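Oratgate Robotics Club
Pre-Session Bench and Cell Check, Sorting Project
Checked by: Despina Bakalis
Student lead: Santosh Sisodia
Signed off by: Renata Maldonado
Time started: 3:40 p.m.
Result: Pass with comments

Mark each line OK, FIX or N/A. A comment is required for every FIX and welcome on anything else. Drawings of the inspector are not comments.

Section A. Room and power

A1. Emergency stop reachable from both operator positions
OK. Pressed, reset, pressed again. Santosh asked whether I enjoyed that. Yes.

A2. Main power off at the cabinet during bench setup
OK.

A3. Extension cords off the walkway
FIX. The cord to the laptop cart was crossing the walkway at ankle height, as it did in June. Rerouted behind the shelving. Please leave it there.

A4. Extinguisher in date and not being used to hang jackets
OK on the date. One jacket removed.

A5. Safety glasses, one pair per student
OK. Two pairs have been decorated with stickers over the lenses. Those two are now display pieces and don't count.

Section B. Arm and program

B1. Speed limit set to the student profile
FIX. Found at 600, should be 500. Ximena Carrasco says it was changed for a demonstration and was going to be changed back. It has now been changed back.

B2. Correct program loaded
OK. Version 23. There is also a file called "23 final" and one called "23 final use this." Celeste Ibarra will delete whichever ones she's brave enough to delete.

B3. Home position clear, nothing stored inside the reach line
OK.

B4. Gripper pads inspected for wear
OK, though the left pad is getting shiny. The spare set is in the Hapeta drawer, under the Hapeta manual, which is still in its plastic.

Section C. Work table and parts

Layout for the current task is four bins with the tray in the middle. Motors at the back left, boards in front of them, harness at the back right, twisted cables in front of that. If a part type gets moved, the program has to know about it, and so does the person running the program.

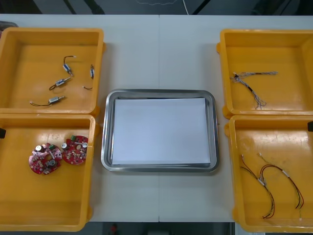

Item C1: bins and tray in position, parts loaded.

C1. Bins in position, front and back bins touching on the left side
OK. Pushing them together by eye is fine for practice. For the Clilport meet we use the template.

C2. Tray centered over the table seam, liner paper flat
OK. Paper is plain, as requested. Last term somebody lined it with graded homework and the vision software spent the afternoon trying to pick up a B minus.

C3. Motor leads not knotted together
OK. Leads go every which way, but each motor can be lifted without bringing a friend. Keep it like that when reloading.

C4. Circuit boards separated
FIX. The two red boards were overlapping. Fine if the team is practicing overlaps, but the task card for this session says separated. Santosh says the card is out of date. Then update the card, Santosh.

C5. Boards handled by the edges, wrist strap on
OK for Celeste. Ximena was wearing the strap with the clip in her pocket. Discussed.

C6. Harness and cables fully inside their bins, no ends over the rim
OK. The loose ends on the harness fan out a fair bit. Check again after every run, as they like to travel.

C7. Nothing on the table that isn't on the parts list
OK once the snacks had gone. Crumbs brushed off, then brushed off the floor, at my insistence.

Section D. People

D1. One operator, one spotter, everyone else behind the line
OK. The line is tape and it's peeling at the door end. Roll of new tape requested under form 103, again.

D2. Long hair tied back, lanyards off
FIX. Three lanyards. All removed before power on.

D3. Spotter can state the stop procedure without reading it off the wall
OK. Santosh recited it facing the wall, so I turned him around and he did it a second time.

Carry over to next check
Task card (Santosh). Old program files (Celeste). Stickered glasses to be replaced from the Stukalwood grant (Renata). Floor tape, see D1.

Power on permitted 4:15 p.m. – D.B.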